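4.3 Fitting and Cleaning the Drip Tray

These instructions apply to the Stavomby countertop plant stand with one or more shelves. Read Section 3 before starting, and place the stand on a level surface.

1. Remove all pots from the shelf.
2. Wipe the shelf rails with a dry cloth.
3. Hold the tray level with the rim facing up and slide it along the rails until it stops.
4. Press down gently on each corner. The tray should not rock.
5. Return the pots, placing the heaviest at the back.

Note: Each tray is intended to hold no more than 200 ml of water. Empty it after every watering – standing water may damage the roots of most houseplants.
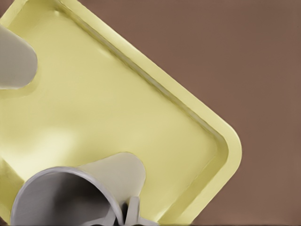 Figure 11. Tray with raised rim and rounded corners.

To clean the tray, remove it from the stand and wash it by hand in warm water with a mild soap. Rinse well and dry before refitting. Lime marks may be treated with white vinegar, left in place for 3 minutes.

CAUTION: Do not use scouring pads or bleach. Do not lift the stand while a tray contains water.

Replacement trays may be ordered from Trosa customer service under part number 51. Please state the shelf width when ordering.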